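Stick squaring

Stick squaring (also "knocking up" or "bunching") is the tidying of loose flat wooden sticks – coffee stirrers, craft sticks and the like – into an even bundle that can stand in a cup or go back in a box. It is done by hand in offices, classrooms and coffee corners. The term appears in few printed sources, and the claim that it is a separate skill with its own rules should be treated with caution.

Method

The usual account has one hand holding a bundle upright with its lower ends on the table while the other gathers up strays. The bundle is then tapped down and pressed from both ends. Mixed sticks are harder to square, as a wide craft stick will not sit flat among narrow stirrers. Guides tend to advise pulling the odd ones out first, though it is doubtful that many people bother.

A hard, flat table is generally preferred. Tablecloths and padded desk mats let the ends sink unevenly.

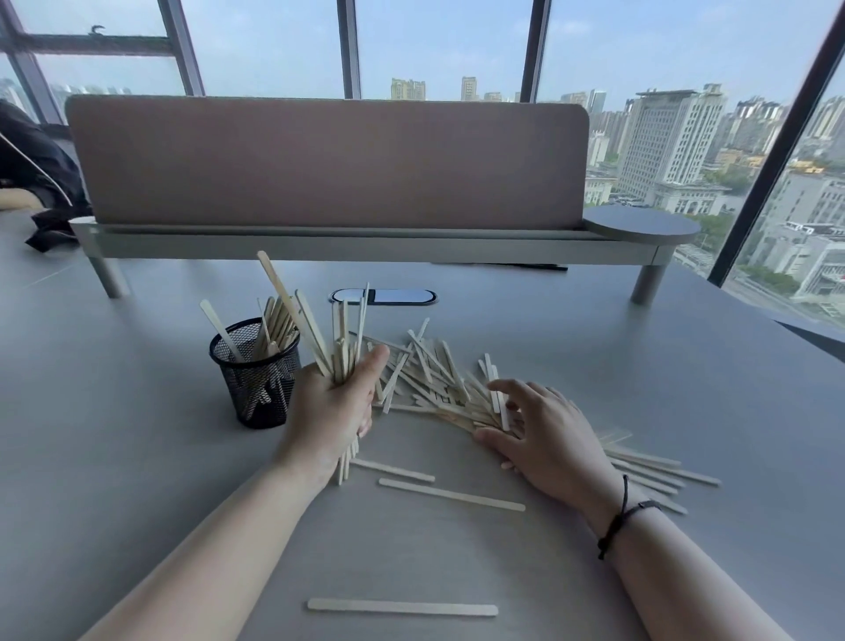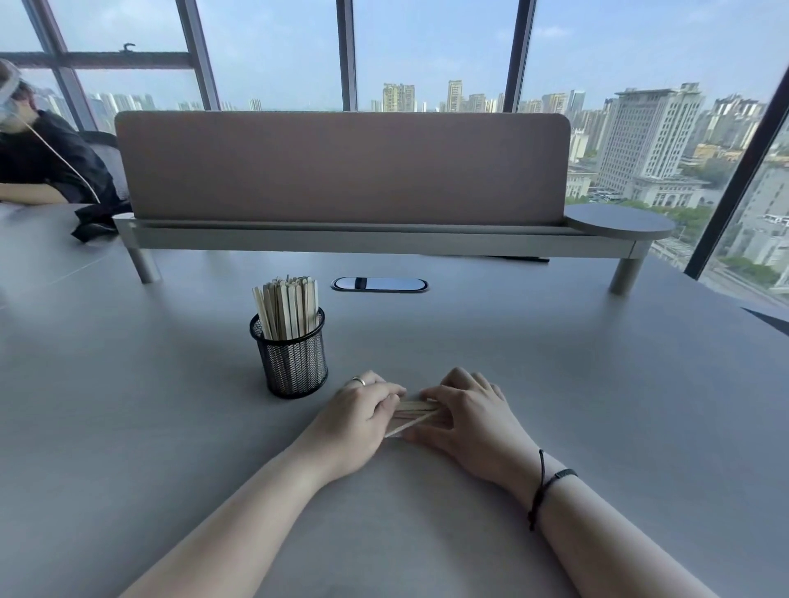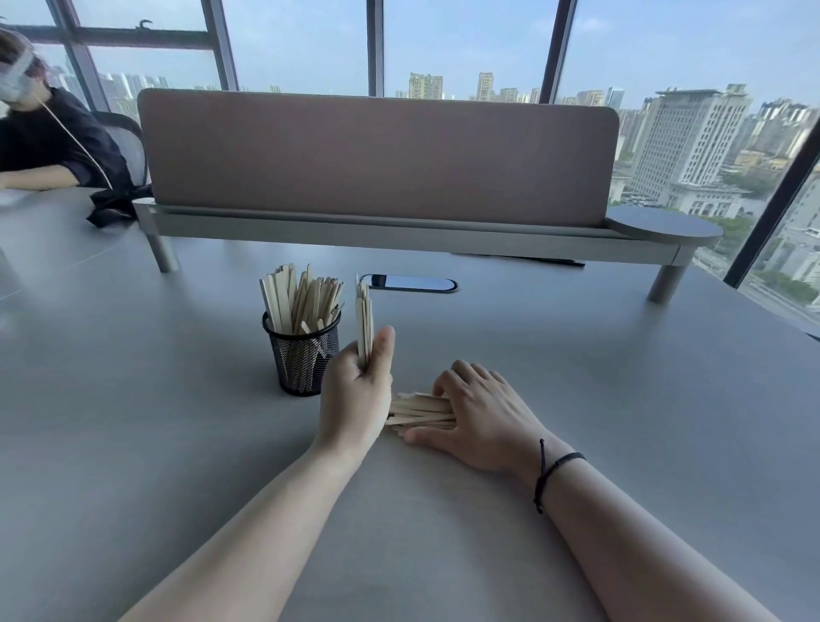 Flat wooden sticks gathered by hand at a desk, with a wire-mesh cup of sticks to the left of the hands.

Gemma Testa objects to the whole business of squaring sticks that are headed for a cup, arguing that they fan out at the top as soon as they are let go and that the time is better spent wiping the table. Supporters answer that a squared bundle takes up less room. Both points are probably true, and neither has been tested with any care.

Containers

Mesh pencil cups are often used because they are already on the desk. They were made for pens, and a stick lodged against the mesh can be awkward to pull out without bringing its neighbors along. Solid cups avoid this but hide how many sticks are left. The Pesik box, a lidded tray with 3 slots, was sold as a cure for both problems. Its maker, Grolix, said it held 200 stirrers. Buyers reported fewer, depending on the width of the stick.

Claims and records

A figure of 2613 sticks squared in one sitting is often repeated and is credited to an office in Tumska. The only known source is a staff newsletter dated 06/07/2024, which does not say who counted them, how long it took or whether the sticks were all the same size. A second attempt, planned for November, seems never to have been written up.

The Mavromatis method, in which sticks are rolled between the palms before tapping, is said to be nearly twice as fast. No timings have been published – and rolling does little for flat sticks in any case.

See also: Coffee stirrer; Craft stick; Desk organizer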